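Collecting demonstrations: notes to go with session 2

Efua Fiadzo

These are my own notes tidied up a bit, so they wander in places. Bring them with you to the lab, and scribble on them.

Last time we talked about what the learner gets to see: camera views, joint positions, whether each gripper is open or closed, and the actions that go with them. This time we're on the other side of it, making the examples. I'm fond of this part of the course! It looks like the dull bit and then you spend an afternoon at it and start having opinions about sleeves.

Some words first, so we all mean the same thing. A demonstration (or episode, I use both, sorry) is one go at the task from a start position to an end position. A batch is the set of episodes you record before stopping to look at them. The task sentence is the line of plain English saved with each episode, and it should be written before you touch the arms. "Take the shirt out of the basket and lay it on the seat" is fine. "Laundry" isn't.

Start positions

Both arms begin open and clear of the basket, every single time. If you drift into starting with one gripper already half over the rim, the learner picks that up as part of the job, and then on the day it sits there waiting for a situation that never comes. I did this to myself at Trundurthorpe with a whole batch and had to bin it.

The clothes are another matter. Those you want to vary. Drop the garment in from a height, bunch it up, push it to one end, turn it inside out. People are terribly neat when they reset a scene (I am too) and after a while every shirt lands the same way up in the same corner.
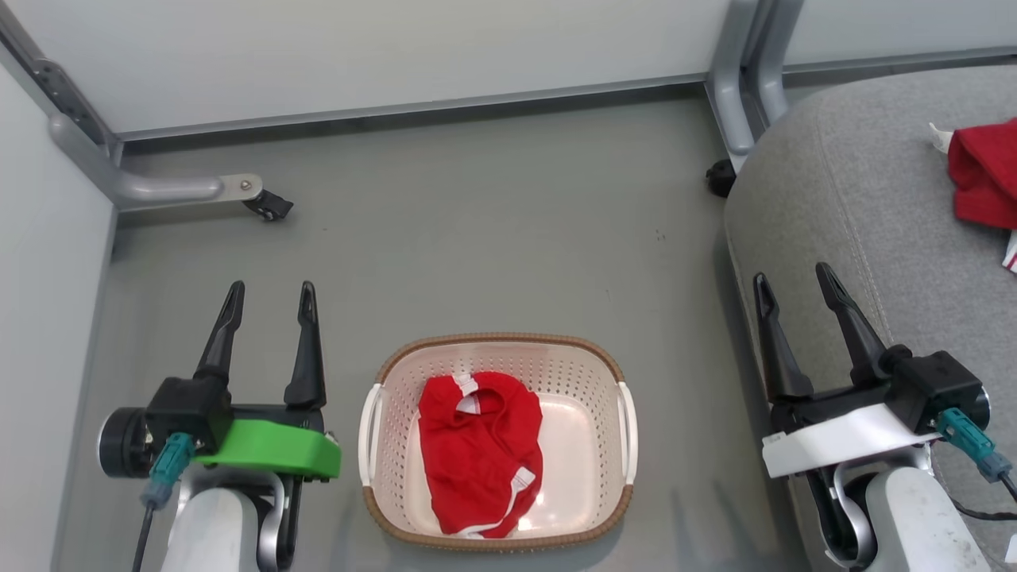
Cloth is awkward because it has so many ways of lying there. A mug on its side is still a mug you can describe with a position and an angle. With a crumpled shirt you can't even say where the collar is half the time, and two people asked for the best place to grab will point at different folds. So agree on a habit before you record. In our group it's the highest fold nearest the arm you're using, pinch, lift straight up, pause, then move. The pause feels silly when you're driving but it makes the recordings far easier to cut up later.

Mistakes

Please don't delete an episode just for a fumble. If you miss the fold, back off and get it on the second try, keep it! That recovery is worth having, and the learner won't get it anywhere else. What I do want thrown out: episodes where you bumped the basket and reached in with your own hand, where a camera froze, or where you forgot what you were doing halfway through. Mark them as discarded in the log with a word or two about why.

How many?

Everyone asks. For the assignment, each pair records 144 episodes in batches of 8, swapping drivers after every batch. You'll hear people talk about 1,000 as if it were a magic number, and I'd take your 144 with decent variety over 1,000 of the same red lump in the same spot.

Before the next session

Watch one full batch from another pair, at normal speed, and write half a page on what you'd guess their habits are. Which arm do they favour? Where do they hesitate? Then swap notes with them. Bring your logs as well, on paper if you can bear it.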